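3.2 The table and the clearing-up task

The pair of arms we call Fimina was put together over one winter in a shared workshop in Grenovport, on evenings when the laser cutter was booked by somebody else and the big bench was free. We had meant to begin with blocks and pegs, as most people sensibly do, but the members who eat their supper in the workshop wanted to see it deal with crockery, and we were easily persuaded. The two arms are clamped to opposite sides of a wooden table and face each other across it, so that each can reach its own half comfortably and the middle only with a bit of a stretch. Both are driven from a single second-hand computer running Vunamari, our own control program, which had grown a good deal untidier by November than it was when we started.

For the clearing-up task we lay out the sort of things one finds after a meal – a food box, a cutting board with crumbs on it, a round tray and a dish rack – and let the arms work at the same time. Figure 4 was taken during one such run.

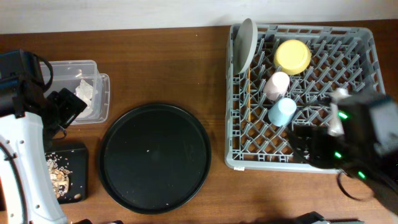 Figure 4. The clearing-up task in progress, with the left gripper over the clear food box and the right arm reaching across the dish rack.

Peng, reading an early draft of this section, asked why we had not simply given the whole job to one arm and spared ourselves the trouble of keeping two from colliding. It is a fair question, and we did try it. A single arm spent so much of its time travelling from one end of the table to the other that the runs became very dull to sit through, and the cups at the far side of the rack were always at the limit of its reach.

Over the whole study we logged 1384 attempted grasps, of which 533 were on cups and bowls. Every run was stopped by hand if the arms came within 5 centimetres of each other, a margin we chose after an early bump that cost us a bracket and most of a Monday. Light plastic cups gave us the most bother, as they tend to roll when nudged, and we come back to them in Section 4 along with the changes we made to the finger pads.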